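Best way to dry sourdough jars and bannetons in a small kitchen?

crumbqueen
I've been baking every weekend since June and I'm completely hooked! My trouble is drying. I've got 16 jars going (long story, lots of starters) and a banneton that came up mouldy after I rinsed it. How does everyone else do it?

Vicente Orellana
Welcome! Don't rinse the banneton at all. Tap it out, brush it with a stiff brush and leave it somewhere airy. I've had mine for 336 loaves, yes I keep a tally, and it's never seen water.

ojo_baker
Have to disagree with Vicente there. Mine gets a cold rinse every few months, then 34 minutes in the oven at 50 degrees with the door ajar. Comes out a lovely colour and smells like toast. Love that part!

Vicente Orellana
Each to their own, but you'll warp the cane doing that. I lost a Gesar one that way.

ojo_baker
Mine's a Brova and still perfectly round :)

tinlid
For the jars, get a wire rack. Upside down, lids off, overnight. I used tea towels for years and the rims always smelled musty. Also try rye in at least one of those starters, the flavour is unreal.

crumbqueen
Rye is next on my list! Is a rack worth it on a small bench though?

tinlid
Yes, so long as it goes along the back. You still want the front clear for shaping. A dark grey wire one on a white marble-look counter, like so: 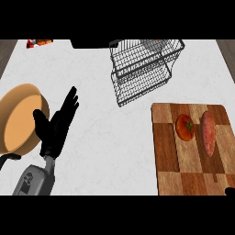 Last edited by tinlid, 4:50 pm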